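The Repair Bench That Keeps Old Headsets Going
In Grestley, a small workshop takes in the gear most people throw in a drawer
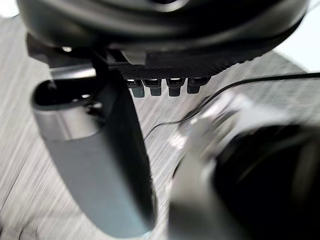

Black shell, textured trim and a row of four small tabs, seen from close up.

Most headsets don't die all at once. One side gets quiet, or the band loosens, or a button has to be pressed twice. The owner puts up with it for a month and then buys a new one. The old one goes in a drawer with the chargers.

Troda, a repair shop on the second floor of a former shoe store in Grestley, was set up with those drawers in mind. It opened in July with two benches and a shelf of donor parts. By the end of its first winter it had taken in 200 items, mostly headsets and other things worn on the head, and had sent 71 of them home working on the first visit. Others needed parts. A few were past saving and went onto the shelf.

The work starts on the outside. Glossy black plastic shows every fingerprint and hides fine cracks, so each shell is wiped down and turned slowly under a lamp before a screwdriver comes out. Trim is checked next. Textured strips hold dust along their edges, and a soft brush does more good there than any spray.

Small tabs and buttons take the most patience. They are easy to snap and hard to match, and a replacement that is off by a hair will stick. The shop buys its blanks from Usman, a supplier in Zelumberg that still sells them in bags of 50 or so – a quantity that lasts the benches most of a season.

Prices are kept simple. A cleaning and check costs $4. A full strip-down runs to $53, parts included, and the customer gets a call first if the figure won't cover it. Plenty of people stop at the cleaning.

Drop-off is from noon, up the side stairs. Bring the cable, if you still have it, and the charger too. Pads can stay on.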